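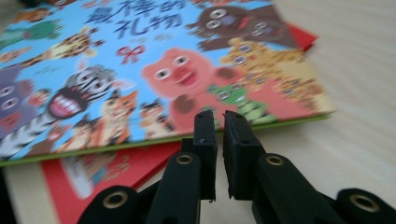 Wandton publishes handling rules for hand-held gripper recordings

Wandton has released a revised set of working rules for recording manipulation tasks with hand-held grippers. The document covers operator training, table setup, calibration checks and the labeling of finished recordings. It replaces the internal notes that the company's sites have used until now and takes effect in March.

The rules apply to any recording in which a person moves a gripper by hand and the result is meant for training a robot arm. Recordings made by remote control of an arm fall under a separate document, which has not changed.

The largest section deals with flat and stacked objects. Books, folders, trays and boxed games are treated as one class, on the grounds that they share the same failure: a finger pad catches the edge of the lower item and drags it along with the upper one. Under the new text, a recording in which the lower item moves is kept, but must carry the label "disturbed" and may not be counted toward the quota for clean picks. Operators are told not to square up a stack by hand between attempts unless the task sheet calls for it.

Hardcover books get a paragraph of their own. The approach must be made with both fingers open, and the gripper must pause before contact long enough for the pads and the nearest edge of the cover to be seen together. Closing on the spine is allowed. Closing on loose pages is recorded as a failed attempt, even if the book is lifted.

"The old notes said 'grasp securely' and left it there," said Konrad Zieliński, who edited the revision. "Two operators could read that line and produce recordings that did not belong in the same set. We have tried to write down what the fingers should be doing at each stage."

The section on equipment is shorter. Finger pads are to be inspected at the start of each shift and replaced in pairs. Linkage pivots are checked for play by opening and closing the gripper through its full travel 2 times before the first recording. A gripper that fails either check is tagged and taken out of use until it has been recalibrated. Recordings made between the last passed check and the failed one are held for review.

Printed material is covered under content rules. Commercial books, including picture books and titles in any language, may be used as objects, but the title must be entered in the object register in its original script. Translated titles go in a second field. Handwritten names, library cards and address labels must be removed or covered before recording starts.

The draft was tested at Wandton's Flimley site, where reviewers applied it to 2617 existing recordings. Of these, 251 were relabeled, most of them because a lower item in a stack had shifted during the pick. None were deleted. The site also reported that the pause before contact lengthened individual attempts slightly, and the final text allows a site lead to waive it for objects that cannot be stacked.

Trumine, which supplies recordings to Wandton under contract, will follow the same rules. Vasylyna Pasichnyk, who manages recording quality at Trumine, said the company had asked for one change during the comment period. "We wanted the disturbed label to be set by the reviewer and not by the operator," she said. "The operator is watching the object in the fingers. The one underneath is easy to miss." The change was accepted.

New operators must complete up to 100 supervised attempts before their recordings are accepted, with the exact number set by the site lead according to object class. Operators already working at a site need only complete the section on stacked objects.

A comment from Pavliuk, a second contractor, on the treatment of soft covers was received after the deadline and will be considered in the next revision.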